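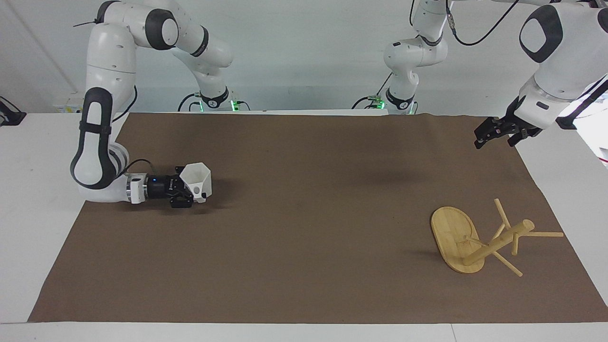

Who sets the speed limit when two arms share one table?

The cell owner sets it, in writing, before anyone powers up. In this course the limit with a person inside the marked line is 130 mm per second, for both arms, and it goes on the sheet taped to the controller. I love this rule because it is so easy to check!

Unit 4 notes: House rules for two-arm cells
Berkon Robotics Course, revised 19 March 2019

Read these along with your Romer cell manual. Where the two differ, follow the stricter one.

Before a run
Clamp the table covering and push on it by hand. A sheet that creeps will spoil every taught point you have (and you will blame your code first, everyone does).
Check that each gripper is tight on its flange.
Trace the cables with your eyes through the whole planned move.
Write down how each object starts out: standing, lying or tilted. A mug tree on its side needs a different grasp from one on its base, so "on the table" is too vague for the log. 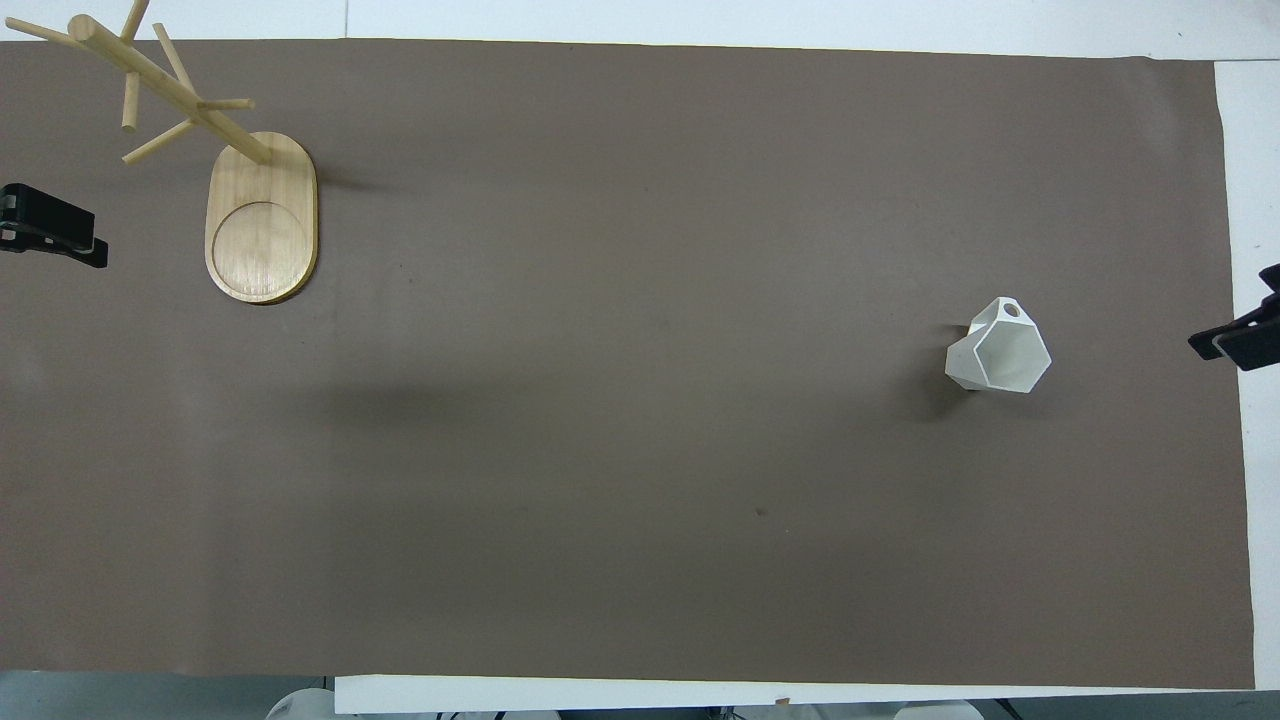

When may I reach in to move an object?

Only after both arms are stopped and the stop has been confirmed on the pendant. A paused program doesn't count as a stop, even if the pause is a long one.

After a reset
Say "clear" out loud, step back over the line, then release the stop. Run the first cycle at reduced speed and watch the elbows as well as the fingers. Elbows are where the really interesting near misses happen!

Logs go in the Mersha folder, one entry per run. Bring yours to the July review.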